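Aven Bin Notes
README, last touched 15 Jun 2026

Hi, and thanks for downloading! This folder is my running record of what lives in the big grey bin at the Cesteck workshop. I started it in February after I lost a whole afternoon hunting for one cleaning brush (it was in the bin, of course), and it has grown quite a bit from there.

What you get

There are 1,078 entries in one plain spreadsheet, a row for each item each time I logged it. The columns are item name, color, rough size, soft or hard, and a notes field where I ramble. Petronella Masilela cleaned up my spelling in the first batch. The later rows are all me, so expect "dustre" at least once.

The names come from a list of 65 household words that Ieuan Parri and I agreed on over lunch. Anything fluffy with a handle goes in as "duster", whatever the label in the store called it. I know some people would split those up – feel free, the notes field usually has enough to go on.

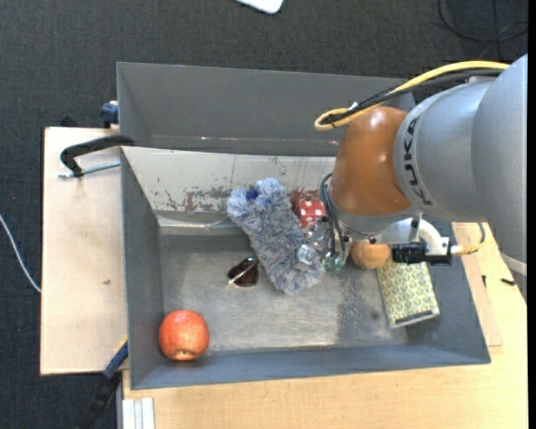 The bin from above, with the blue-grey and white duster lying across the middle.

Fluffy things are the hardest to log, by the way. A duster has no real edges, so my size column says "medium" for nearly all of them. If you need proper measurements, skip those rows. Color is a bit of a mess too. I wrote blue on some days and grey on others for the very same duster, and Jussara Sampaio is still teasing me about it.

About the bin itself: it's old and I love it. The whitish inner wall is peeling and scratched, with reddish-brown smears down low, and the floor is scuffed all over. Please don't log marks as items! We had 4 rows like that in the first version and I've taken them out.

Known problems

The last 20 rows have no notes. I was in a hurry, sorry.
"Cloth" and "rag" both show up and mean the same thing.

Using it

Do whatever you like with it, just mention Aven Bin Notes somewhere. Corrections go to Anderson Vieira, who looks after the master copy and is much quicker at answering mail than I am.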